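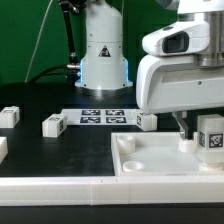 1/
Husel sacó disco nuevo en marzo y llevo desde entonces escuchándolo casi a diario. Se llama Ustatport, dura poco más de media hora y me parece lo mejor que han grabado. Abro hilo con unas notas, sin orden de importancia.

2/
Para quien no los conozca: son un cuarteto de guitarras, con bajo muy alto en la mezcla y una batería seca, casi sin platos. Los dos primeros discos tiraban a ruido y a voces enterradas. En este la voz se entiende. Es el cambio que más me ha costado y el que ahora más me gusta.

3/
Empieza con "Troncoso", que es lenta y no tiene estribillo. Dos acordes, un teclado al fondo y la guitarra entrando muy tarde, pasado el minuto tres. Como primer corte es una decisión rara. En directo la dejan para el final y ahí funciona mejor.

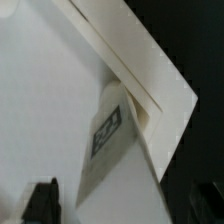
4/
La segunda es el single. Es la más parecida a lo que hacían antes y la que menos escucho. Tiene un riff bueno y un puente que se alarga sin necesidad. Entiendo que la eligieran para la radio.

5/
La cara A se cierra con una instrumental de dos minutos. Al principio me la saltaba. Con auriculares se oye una segunda batería muy baja por el canal izquierdo, un poco retrasada respecto a la principal. No sé si es un efecto o una toma que dejaron puesta.

6/
El disco sale en Curkanlow, que es un sello pequeño. Tirada de 500 copias en vinilo, numeradas a mano. La mía es la 158. El prensado está bien, algo de ruido entre canciones en la cara B y nada más. La funda interior trae las letras, en un cuerpo de letra diminuto.

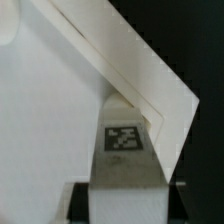
Sobre las letras: hay menos frases sueltas y más historias contadas de principio a fin. Una va de un turno de noche en un puerto, otra de una mudanza. No riman casi nunca y no se echa en falta.

7/
Los vi en la gira, en una sala donde caben hasta 19 filas de gente apretada si nadie levanta los codos. Sonaron altos y bastante limpios. Tocaron el disco entero menos la instrumental, y después 4 temas antiguos seguidos, sin hablar entre medias.

8/
El momento de la noche fue la penúltima del disco. En la grabación es correcta. En directo la alargan al doble, bajan hasta quedarse solo con el bajo y vuelven a entrar todos a la vez. Se me puso la piel de gallina - y no es algo que me pase mucho en conciertos desde hace años.

9/
Lo peor: la voz se perdió en las tres primeras canciones. Lo arreglaron después. Los teloneros tocaron veinte minutos escasos y apenas se les oyó con la gente hablando en la barra. 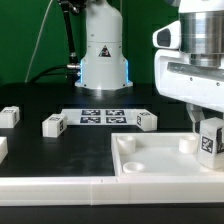

También echo en falta algo del segundo disco en el repertorio. Solo cae una, y es la más corta. Entiendo que estén cansados de tocarlas, pero ahí hay dos o tres que aguantarían perfectamente al lado de las nuevas.

10/
Me preguntan por dónde empezar. Yo iría directamente a este disco, saltando el single, y luego al primero. El segundo es más irregular y lo dejaría para cuando ya os gusten. El EP de versiones es prescindible.

11/
Me preguntan también si queda vinilo. En la web de Curkanlow aparece agotado. En el puesto del concierto todavía tenían una caja, así que si vais a verlos preguntad allí antes de pagar de más en reventa. Camisetas había en negro y en gris, tallas grandes sobre todo.

12/
Corrección al 3: la guitarra de "Troncoso" entra en el 2:50, lo acabo de comprobar. Lo demás lo dejo como está.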